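第8章 手持ち式グリッパによる教示セルの設営と日常保守
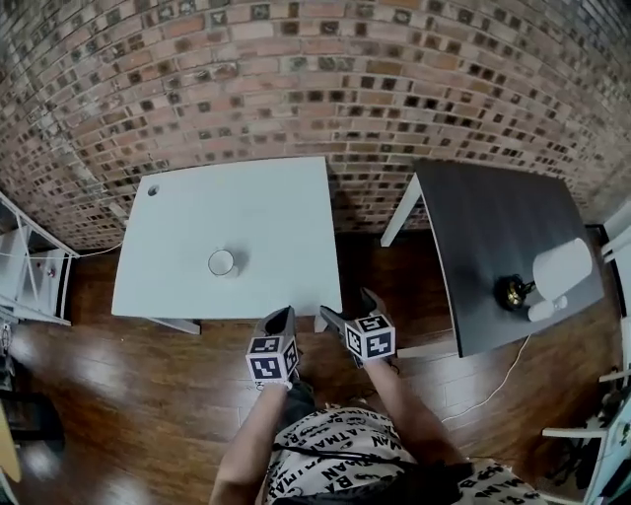 図8-1 教示セルにおける作業姿勢。両手に手持ち式グリッパを持ち、白い作業台に向ける。各グリッパには標識付きの立方体が取り付けられている。

本章の目的

本章では、手持ち式グリッパを用いる教示セルを対象として、設営、始業点検、日常の手入れ、および軽微な不具合の処置について述べる。前章までに扱った固定式アームのセルでは、座標の基準は架台に置かれ、設営後に動くことはまれであった。教示セルでは、作業者が両手に持つグリッパそのものが計測の対象となる。そのため、保守の重点は駆動部から、把持部、標識面、作業台の配置、配線へと移る。

本章を学び終えた時点で、受講者は次の事項を単独で行えることが求められる。

一 作業台と周辺機器を配置図に従って設置し、記録簿に残すこと。
二 グリッパの爪の開閉、爪先の摩耗、標識立方体の固定を点検すること。
三 標識面の汚れを所定の方法で除去し、再使用の可否を判定すること。
四 点検で異常を認めた場合に、使用停止の表示を行い、担当者へ引き継ぐこと。

なお、グリッパ内部の分解を伴う修理は第9章で扱う。本章の範囲では、外装のねじ、爪先の交換部品、標識立方体、外部配線に限って手を加えてよい。

8.1 教示セルの構成

教示セルは、作業台、左右一対の手持ち式グリッパ、作業者が装着する機材、および記録用の機器から構成される。本書では、Sodon社の実習用セル「Malard」を標準例として用いる。他の形式のセルを使用する教育機関においては、部品の名称および締付けの指定値を当該機器の取扱書に従って読み替えること。

図8-1の配置では、壁際に白い作業台が置かれ、その右に暗色の台が並ぶ。白い台の上には対象物となる円筒形のカップが一つあり、ほかの小物は右の台に載っている。対象物を置く台と、それ以外の物品を置く台とを分けることは、教示セルの基本である。対象物の台に不要な物品が残っていると、教示の途中で手先が触れ、記録をやり直す原因となる。

グリッパは左右で一対として管理する。片方だけを予備品と交換した場合には、一対としての点検を最初から行わなければならない。左右の個体番号は、記録簿の同じ行に併記する。

標識立方体は、各面に白黒の模様を印刷した部品で、グリッパの位置と向きを求めるために用いられる。立方体がグリッパに対してわずかに回転しただけでも、求められる手先の位置は実際の位置からずれる。外観では気付きにくいずれであり、後述の点検手順において最も時間をかける項目である。

8.2 設置場所の準備

設置場所の選定にあたっては、床、壁、採光の三点を確認する。

床は水平であることを要する。木質の床では、作業台の脚が当たる位置を決めたうえで、薄い保護材を敷くことが望ましい。保護材は四本の脚すべてに同じ厚さのものを用いる。一本のみ厚さを変えて高さを補う方法は、台の揺れを招くため認められない。高さの補正は、脚部の調整ねじによって行う。

光沢のある床では、窓や照明の反射が強く現れることがある。反射が標識面の読取りに影響する場合は、作業台の向きを変えるか、遮光幕を用いる。照明を消して対処してはならない。暗い環境では標識の輪郭が不明瞭となり、作業者の足元の安全も損なわれる。

壁面に凹凸や湾曲がある場合、作業台の後縁を壁に密着させることはできない。後縁の両端から壁までの距離をそれぞれ測り、配置図に記入する。れんが壁のように表面から粉が落ちるおそれのある壁では、始業時に台の後縁を乾いた布で拭き取る。

8.3 作業台の据付け

作業台の据付けは、次の順序で行う。

手順1 台を配置図の位置に仮置きし、天板の四隅を順に手で押して揺れの有無を確認する。
手順2 揺れを認めた脚の調整ねじを回し、再度四隅を押す。
手順3 天板面に水準器を置き、長手方向と短手方向をそれぞれ確認する。
手順4 床に位置決めの印を付ける。印は脚の外側に付け、脚の下に隠れないようにする。
手順5 隣接する台を寄せる場合は、天板どうしを接触させず、18ミリメートルのすき間を設ける。

手順5のすき間は、片方の台に加わった振動がもう片方へ伝わることを防ぐためのものである。すき間の確認には付属の樹脂製ゲージを用い、前縁と後縁の二か所で測る。

天板に配線用の穴がある場合、穴は台の奥側に配置する。使用しない穴は蓋でふさぐことが望ましいが、蓋が天板面より高く突き出すものは使用しない。

8.4 配線の処理

教示セルにおける不具合の多くは配線に起因する。作業者は両腕を動かしながら立ち位置を変えるため、足元や腰の高さにある配線は、固定式アームのセルに比べて引っ掛かりやすい。

配線の経路は、作業者の立つ範囲を避けて設定する。台の縁から床へ垂れる配線は、脚に沿わせて面ファスナーで留める。床に余った配線は束ね、台の下の奥へ寄せる。椅子の下に束を置くと、椅子を動かした際に脚で踏むことになるため、椅子は配線の束から離れた位置に定める。

束ねる際の曲げは緩やかにとり、結束バンドを強く締め付けない。結束バンドの切断には先端の丸い工具を用い、刃先を配線側へ向けない。

身体に装着する帯や配線については、装着者以外の者が背面を確認する。帯のたるみは手のひらが入る程度とし、両腕を前方へ伸ばした状態で配線が張らないことを確かめる。この確認は、立った姿勢と前かがみの姿勢の両方で行う。

8.5 始業点検

始業点検は、その日の最初の使用前に行い、使用者が交代した場合にも繰り返す。点検の結果は様式8-Aに記入する。異常がない場合にも空欄のままとせず、「良」と記入すること。

(1)爪の開閉
グリッパを台から離して保持し、爪を全閉から全開まで静かに動かす。途中の引っ掛かり、左右の爪の動きの差、異音の有無を確認する。引っ掛かりを認めた場合は、爪の根元に異物がないかを目視し、はけで除去する。潤滑剤を吹き付けてはならない。付着した油分が爪先に回り、把持の滑りを生じさせる。

(2)爪先の摩耗
爪先の接触面を斜めから見て、光沢の出た部分や欠けを確認する。爪先は左右を組として交換する。Randunik社製の交換爪を用いる場合、固定ねじの締付けトルクは83センチニュートンメートルとする。トルクドライバを使用し、手の感覚による締付けは行わない。

(3)標識立方体の固定
グリッパ本体を片手で保持し、もう一方の手の指で立方体を軽くねじる。がたつきを認めた場合は使用を中止し、固定ねじを締め直したうえで、8.7節の照合を行う。がたつきがなくても、合いマークのずれが見られる場合は同様に扱う。

(4)標識面
各面の汚れ、傷、印刷の剥がれ、角の浮きを確認する。黒い部分に光沢のむらがある面は、特定の角度で読み取れなくなることがあるため、注意して見る。

(5)配線と装着具
コネクタの差込み、被覆の傷、帯の縫い目を確認する。被覆に傷を認めた配線は、テープで補修して使用を続けてはならない。

8.6 標識面の手入れ

標識面の汚れは、主として作業者の指から付着する皮脂である。グリッパを持ち替える際に立方体をつかむ習慣があると、汚れが早く進む。受講者は、グリッパの受渡しを必ず柄の部分で行うこと。

手入れには、乾いた不織布を用いる。乾拭きで落ちない汚れには、水で湿らせて固く絞った布を用い、その後ただちに乾いた布で水分を取る。溶剤は印刷を傷めるため使用しない。拭く方向は面の中央から縁へ向かう一方向とし、往復させない。角の浮いた面を拭くと剥がれが広がるので、その場合は手入れを行わず、面の貼替えを依頼する。

手入れの後は、読取り試験を行う。標準の試験では、立方体をゆっくり回しながら読取りの成否を記録し、成功の割合が98パーセント以上であれば再使用を認める。これを下回った場合は、照明の条件を確認して一度だけ試験を繰り返す。二度目も基準に達しないときは、当該の立方体を交換する。

8.7 照合治具による確認

爪先または標識立方体に手を加えた場合は、照合治具による確認を省略してはならない。照合治具は、グリッパの爪先を決められた位置に当てるための台座で、本書の標準セルではRobichaud式の台座を用いる。

確認に先立ち、台座の接触面を清掃し、作業台の位置決めの印に合わせて固定する。グリッパの爪を全閉とし、爪先を台座の溝に静かに当てる。強く押し当てると台座が動き、誤った結果を得る。表示された位置が許容範囲にあることを確かめたら、いったんグリッパを離し、同じ操作をもう一度行う。二度の結果がともに範囲内にある場合に限り、合格とする。

右のグリッパで合格を得た後、左についても同じ手順を行う。左右の順序は様式8-Bの記入欄の順序に一致させてある。

8.8 使用停止と引継ぎ

点検または照合で不合格となったグリッパには、赤色の札を付け、所定の棚へ戻す。札には、個体番号、異常の箇所、発見時の状況、発見者の氏名を記入する。「動作不良」「調子が悪い」といった記載は、修理担当者の判断の助けにならない。「全開の手前で右の爪が止まる」のように、動作の位置と左右を特定して記すこと。

札を外すことができるのは、修理担当者および実習責任者に限られる。受講者は、再点検の結果が良好であっても、自らの判断で札を外してはならない。

記入例を次に示す。

個体番号 M-L
異常の箇所 標識立方体の固定部
発見時の状況 始業点検(3)において、指で軽くねじるとがたつきあり。合いマークのずれあり。締直しは未実施。
発見者 Wanpen Kaewmanee
処置 使用停止、札を取付け、棚へ返却

本章で用いる用語

爪先 爪のうち対象物に接する交換可能な部分をいう。
合いマーク 二つの部品の相対位置を示すため、境目をまたいで引いた線をいう。
照合 グリッパを既知の位置に当て、表示との差を確かめる作業をいう。
一対 同時に点検を受け、記録簿の同じ行に記載された左右のグリッパをいう。

実習に入る前の準備

次節以降の実習では、二名を一組とする。一名がグリッパを操作し、他の一名が記録と装着具の確認を受け持つ。袖口の広い衣服、腕時計、指輪は着用しない。様式8-Aおよび様式8-Bは巻末から複写し、実習開始前に個体番号の欄を記入しておくこと。

(2024年5月改訂)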